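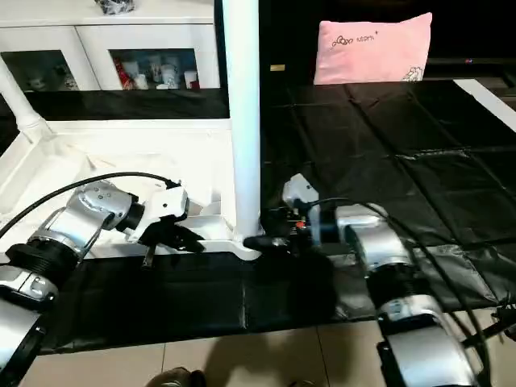 I went to talk to a mender because of a sweater. It's gray wool, it has been on every cold trip I've taken since college, and last winter the left elbow finally gave up on me. I had tried fixing it myself, badly, with thread that was too thin, and a friend said I should quit making it worse and go see the woman who runs Dandden, the little mending shop on Quintana Street. I figured I'd drop it off and leave. I ended up on the customer stool for most of a morning, asking questions, and the first thing she wanted to know was where I'd been sitting when I made such a mess of that elbow. On the couch, I said, with the TV on. She closed her eyes for a second. "Get yourself a table," she said. "Put one of those white shelf units on it, the kind that stands right on the tabletop, and keep your thread up there where you can see it. You'll sew better the same day."

She has been fixing clothes for 27 years, the first stretch of it in the alterations room of a bridal store, where she mostly took in waists and let them out again. (She has strong feelings about strapless dresses that I've agreed not to print.) The shop came later, when the bridal store moved out of Narkow and she didn't feel like moving with it.

"I had regulars who'd bring me their own stuff on the side," she told me. "Somebody's husband's work pants, a kid's coat. I liked those jobs so much more! A wedding dress gets worn once. You fix a pair of work pants and they come back two years later with a new hole next to your patch, and your patch is still fine. I love that."

These days Dandden takes in 600 pieces a year, give or take nothing, as she caps it. When the book is full, it's full, and you wait for January. I asked if people get mad about that and she shrugged and said some do, and then they call in January.

What comes through the door? Jeans, mostly. Jeans that have worn through on the inner thigh, which she says is by far the most common repair and the one people are most embarrassed about. They'll point to the hem first, and talk about the hem for a while, and then sort of mumble about the other thing on their way out. "Everybody's thighs rub," she said. "Mine rub. I wish people would bring them in when the cloth is just thin, before there's a hole. Hold them up to a window. If you can see daylight, come see me."

After jeans it's coat linings, then sweaters, then a long tail of odd stuff – a canvas tent bag, a choir robe, a quilt that a dog had opinions about. She won't do leather and she won't do zippers on luggage anymore. She did one last spring as a favor and bent two needles, and I got the feeling the luggage still comes up at dinner.

We got onto thread, which I'd thought would be the boring part. She buys her darning wool from Stovero, a small mill that sells it on cards, and she had a drawer of it pulled out on the counter before I'd finished my question. What she looks for is something a little weaker than the garment. I had it backward. I'd assumed you want the strongest stuff you can find, and she says that's how people wreck good sweaters, with some nylon monster of a thread that never breaks and saws right through the knitting around it.

"The mend should go first," she said. "I can do a mend over. I can't do the sweater over."

I also asked about matching colors, and she laughed, because apparently everyone arrives worried about that and half of them leave wanting orange. She'll match if you want her to. She lays the wool on the cloth by the door, in daylight, and steps back, and if she has to pick between a shade too light and a shade too dark she goes dark every time. But she likes a mend you can see, and she had on a cardigan with cuffs done in three different greens to prove it.

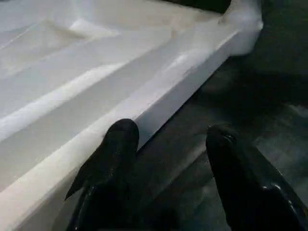 How should you wash a sweater after it's been darned?

"By hand, in cool water, with a little wool soap. Let it soak, press the water out without wringing it, roll it up in a towel, then lay it flat until it's dry. Don't hang it. All the weight of the water goes down into the sleeves and pulls on the new stitches."

I confessed that I own a washing machine with a wool setting and I use it for everything. She asked which wool setting, and how fast it spins, and I didn't know, and she wrote "low spin" on the back of a receipt and handed it to me like a prescription. It's on my fridge now.

Twice a month she teaches a class in the evening, after closing, 90 minutes long, and she keeps it cheap because she'd like the easy jobs to stay home. People learn to sew on a button with a proper shank, to fix a dropped hem, and to do a plain woven darn over a wooden mushroom (or a light bulb, or a lemon – she has seen a lemon). Buttons take up most of the first night. She charges $7 to sew one on in the shop and says she feels a bit guilty every time.

"It's five minutes! You wrap the thread under the button before you tie off, so it can sit up and leave room for the cloth. Everybody skips that. They sew it down flat as a pancake and then it pops off at the bank."

I wanted to know if there's anything she'd tell people not to bother mending. She thought about this one for a good while, and somebody came in to pick up a coat in the middle of it, so I had time to eat the rest of my muffin. Fitted sheets, she said when she came back. Once the middle goes, the rest is right behind it, and you'd be patching until the end of time. Cut up the good parts for pillowcases. Same with cheap tights, and with any T-shirt you don't like enough to be sad about.

"That's my whole test," she said. "Were you sad when you saw the hole? If you were, fine, let's fix it. If you were kind of relieved, then you have some nice dust rags."

I had been sad. She turned my sweater inside out, picked out all of my bad thread with the eye end of a needle, and asked me whether I wanted to see the mend or not. I said I did. She put a card of rust-colored wool next to the elbow, then a mustard one, and I picked the mustard. It'll be ready in two weeks, and she told me to bring in the other elbow too while I was at it – she'd held it up to the window when I wasn't looking.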